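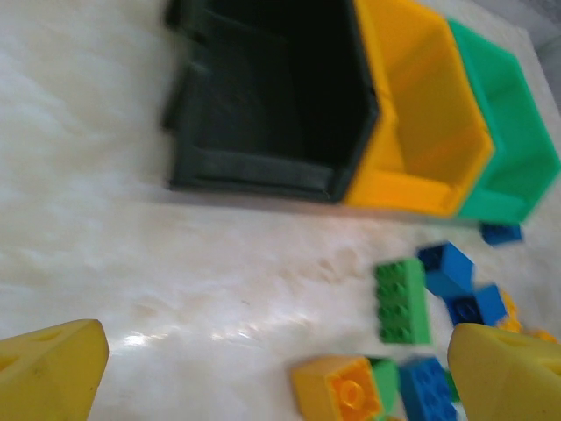
Datstead Repair and Firmware Club - Phone Help Board

Tablet stays on the logo after restoring a backup from a different firmware version

Posted by Dineo Tshabalala, 9 April 2023

Hello to all. I have a Rekero tablet, the model with 4 GB of memory, and I bought it second-hand last August. The bootloader was already unlocked when I got it. I installed a custom recovery myself and made a full backup before I tried anything else, because I read that this is the correct way.

Last week I installed the newer official firmware with the flash tool on my computer. It worked, but the battery was finishing very quickly, so I decided to go back. I started the recovery, chose Restore, and selected my old backup with all the partitions ticked. The restore finished without any red text. Now the tablet shows the maker's logo and stays there. I waited for 103 minutes one time and it did not change.

What I have tried until now:
- wiped cache and Dalvik cache
- restored the same backup a second time
- held the power button to restart, many times

I can still enter the recovery, and the computer sees the tablet when it is in recovery. My question is, did I lose the tablet, or is there a way to start it again? I would like to keep the data if it is possible, but it is not the most important. The photos are already copied.

Thank you for reading, and sorry for my long message.

Bautista

You did not lose it. If the recovery opens and the computer sees the device, it can nearly always be repaired.

I think the problem is a mix of two firmwares. A backup from the recovery usually contains boot, system and data, but it does not always contain the vendor partition or the modem. So you have now the old system together with the new vendor files, and these two do not understand each other. The restore does not check this, and for that reason you saw no error.

I would do it in this order:

Copy the backup folder from the tablet to the computer first. Check that the size is the same on both sides.
Find the full official firmware with exactly the same build number as your backup. The build number is often in the name of the backup folder.
Flash this complete firmware with the flash tool. Do not choose the option "Format all", it can erase the calibration data and the IMEI or serial number.
Let the tablet start one time without the recovery. The first start can be slow, so please be patient.
Flash the recovery again, then restore only Data from your backup. Leave boot and system unticked.

One warning - some devices refuse to go back to an older firmware when the security patch is older. Read the notes of the firmware before you flash. If it says that downgrade is blocked, stay on the newer version and do a clean start with it.

If you had a PIN on the old system, remove it before you make the next backup. With encrypted data a restore can ask for a PIN and then not accept the right one.

nulovberg_9

just factory reset it, worked on mine. different tablet though

Dineo Tshabalala

Thank you both. I tried the factory reset first because it was the shortest, and it stays on the logo the same as before. My backup folder is now on the computer and I found the build number in its name, as Bautista wrote. The firmware for this build is a big file and my connection is slow, so I will flash it when the download is complete. I looked in the notes and there is nothing about a blocked downgrade.

One more small thing: in the flash tool there is "Download only" and "Firmware upgrade". Which of the two is right for me?

Bautista

Take "Firmware upgrade" if the tool offers it for your device. It writes all the partitions and tries to keep the calibration data. Charge the battery well before, and connect the cable directly to the computer, without a hub.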